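Security deposit on a cabin rental, how long can owner hold it?

Posted in: Vacation Rentals > Renters

Rented a 3 bedroom cabin on Lake Prerholm in July for my parents anniversary. Booked thru Pelletier Cabin Rentals. Paid 3000 for the week plus an 800 deposit by check, which they cashed right away. Checked out on time, left the key in the lockbox, stripped the beds like the sheet said.

Still no deposit. Called in the fall, lady said the owner "was reviewing it." Called again last month and now it's a hot tub cover that was torn. We never used the hot tub!! It was 90 degrees out. No letter, no bill, nothing in writing.

Contract says deposit returned "promptly after inspection." No number of days. Do I have any leg to stand on or is that money gone? Also is it the owner I go after or the agency? Check was made out to Pelletier.

- Vasiliki Tzanetos

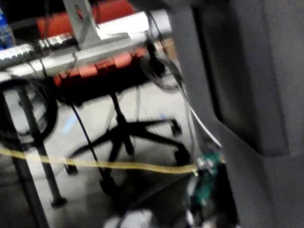

Oh and forgot, the walk-thru sheet we filled out the first day has a spot for the hot tub. My husband wrote "cover ripped at corner" on it and left it on the counter. Did not keep a copy. Dumb I know.

2 answers

Answer from Tanner Beaudoin
14 January 1999

Not a lawyer, used to manage two cabins so take it for what its worth.

Start with a letter. Not another phone call. Certified mail, return receipt, to the agency, and a copy to the owner if you can get an address (county tax office will usually tell you who owns the place). Say what you paid, dates you stayed, that you want the 800 back or an itemized list of damage with a reciept for the repair. Give them a deadline, two weeks is normal. Say you'll file in small claims after that. Keep it to one page and don't call anybody names.

Ask for the walk-thru sheet in the same letter. Any agency with half a brain keeps those in the file with the booking. If they say they lost it, put that in your notes too.

Owner or agency, depends on the contract. Look near the signature for "as agent for." Lots of places let you name both on the small claims form and the judge sorts it out. Call the clerk and ask, they're used to it. Filing fee isn't much.

The days thing. Some states have a set number for deposits but a lot of those laws are for regular apartments and week-long rentals can be left out. State consumer office can tell you. Even with no number, July to now is not "promptly" in my book.

Get a copy of the canceled check, front and back. Bank can dig it up if you don't have it.

Next time pay the deposit on a credit card so you can dispute it.

Answer from zarkano_2

same thing happened to us diferent agency. never got it back. we just go to my brother in laws place now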